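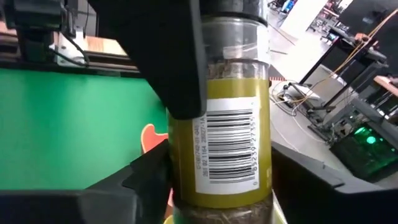
Yard & Garden > Trees > Stumps and Roots

Stump grinding quote: is the cleanup really extra?

Got a quote from Fuston for one maple stump by the driveway. Grinding is $165, hauling off the chips is "available." I asked what happens if I don't pay for available and was told I'd have a pile. How big a pile are we talking? The stump is maybe knee high and wide enough to eat lunch on.

mulchpile_10
Bigger than the stump. Chips fluff up and they come mixed with dirt, so you fill the hole and still have a small hill left over. I raked mine under the hedge and felt very thrifty until my back weighed in. Ask how deep they grind, too - 10 inches is fine for grass, but you'll want more if another tree is going there.

ebihara_lane
just burn it

Rootbound
Please don't just burn it next to a driveway. Call the gas and electric locating people before anyone grinds, and get the depth and the hauling in writing. Dasgate did ours and the hauling was a separate line, same as yours. Don't plant in the chips the first year either, as they keep sinking.

Contact us | © 2026 Trakard Home Help | Back to top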